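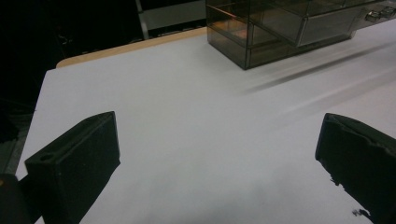

Can a gripper open your small drawers yet?

Many readers ask me if a machine can already put away screws, buttons and hair clips. My short reply is: partly, and only if you prepare the table well. I have tried it with my neighbor Hiyori Sakai for most of December, and these are the tips we wrote down.

Begin with a clear, pale table top. Black fingers are easy to see against it, and so is any small thing you drop.

A smoky drawer box with little metal knobs is harder than it looks. The walls are see-through, so the machine may take an inner shelf for the front edge. We put a strip of paper tape on the front of each drawer, and the misses became fewer.

Fix the box to the table. A person holds it with the other hand without thinking, but one gripper has no other hand. Two dots of putty are enough. Do not use glue, you will want to move it later.

Look at the tips of the fingers before you start. If a printed edge is rough or uneven, it can slip from a round knob. Sand it lightly or print a new one.

Keep the lamp in one place. Long soft shadows on a white top confused our program more than the clutter did.

What works for us: pulling a drawer open, dropping in one thing, pushing it closed. What does not work: thin washers lying flat, anything in a plastic bag, and a drawer that is too full.

Out of 85 tries with the top drawer, we got a good pull in almost 70 percent. My own hand is still much faster, and for sorting a whole jar I would not wait for the machine. Renji Maruyama wrote to me that he uses wooden drawers with a long bar handle and has less trouble. If you have tried cup hooks as handles, please send me a note.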